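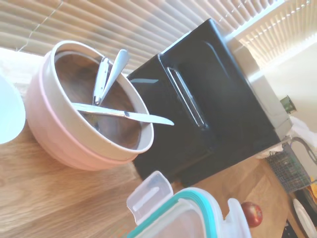 Removing Dried Chocolate and Sauce Residue from Bowls, Flatware and Seal Lids

Cleaning notes, kitchen section. Compiled by Berwyn Gough. Last revised 2026-10-06.

Scope

These notes cover brown residue on tableware: melted chocolate, cocoa, gravy, and sugar-based sauces. They apply to glazed ceramic, melamine, stainless flatware and clear plastic storage containers with a silicone seal. They don't cover burnt-on deposits in bakeware, which need a different method (see the oven tray page).

Identify the residue first

Chocolate is mostly fat and sugar with cocoa solids in suspension. The fat holds everything to the surface. Cold water sets it, and the film that results will smear under a sponge. Gravy thickened with flour or cornstarch behaves the other way: hot water cooks the starch further and glues it down. A bowl that held gravy gets a cool rinse first and a hot wash second. If you don't know what was in the bowl, wipe a corner with a dry paper towel. A greasy streak means fat, and a sticky or stringy one means starch or sugar.

Scrape before you soak

Use a flexible silicone scraper and take out whatever will move. Put it in the trash. Cocoa butter poured down a drain hardens in the trap, and running hot water behind it only moves the blockage farther along the pipe.

Don't scrape with a table knife. Stainless steel leaves gray marks on a light glaze, and these are often mistaken for scratches. Most are metal deposits and come off with a mild oxalic acid cleanser and a damp cloth. On melamine the marks are real cuts and are permanent.

Soaking

1. Take the flatware out of the bowl. Utensils left standing in a bowl raise its center of gravity, and a long knife laid across the rim will tip a light one.
2. Fill the bowl with hot tap water to just over the residue line. Add one squirt of dish soap.
3. Leave it for 18 minutes. Longer does no harm to glazed ceramic but gains very little, as the water has cooled by then.
4. Pour off, wipe with a soft sponge, and rinse hot.

For melamine, use warm water and skip boiling water altogether. Repeated heat dulls the surface and a dull surface stains faster.

Flatware with colored handles

Solid stainless can go straight into the soak. Handles that are coated, or made from plastic or resin, should not. Water works in at the joint where the handle meets the metal, and the adhesive fails over time. Stand these in a tall glass with the water level below the joint. Marjan Daneshvar tested this on a set of Kastwood spoons in January and found the first loose handle after 37 overnight soaks. The spoons kept in a glass were still tight.

Dry knives right away. Table knife blades are usually a harder grade of stainless than spoons and forks, and will spot or pit sooner if left wet.

Storage containers with a silicone seal

The seal is the part that holds odor. Lift it out of its groove once a week with the handle of a teaspoon, never a point. Wash it in warm soapy water, rinse, and dry it flat on a towel. Wipe the groove with a cotton swab. Press the seal back in at the four corners first, then work along the sides. Seals that go in starting from one corner tend to end with a bulge at the last one, and the lid will leak there.

A seal that stays cloudy or smells of onion after washing can be soaked for an hour in a 3 percent solution of baking soda in water. If that fails, replace it.

Countertop and appliances

Wood counters should not have wet bowls standing on them. Set the bowl on a folded towel or move it to the sink side. Wipe up cocoa and coffee drips with a damp cloth and then a dry one, along the grain. Re-oil when a drop of water no longer beads.

Glossy black appliance doors show every smear. Unplug the unit, let it cool, and use a microfiber cloth with a little diluted dish soap. Glass cleaner is fine on glass but can haze a plastic panel. Brushed stainless sides are wiped in the direction of the brushing - across it, grit leaves lines that catch the light. Grease collects at both ends of a bar handle where it meets the door; a dry toothbrush gets it out.

Keep containers and towels clear of a toaster oven that is in use. Side panels get hot as well as the door, and thin lids will warp before they look affected.

Corrections

An earlier version gave the soak time for melamine as overnight. Elin Llewellyn wrote in to point out the error.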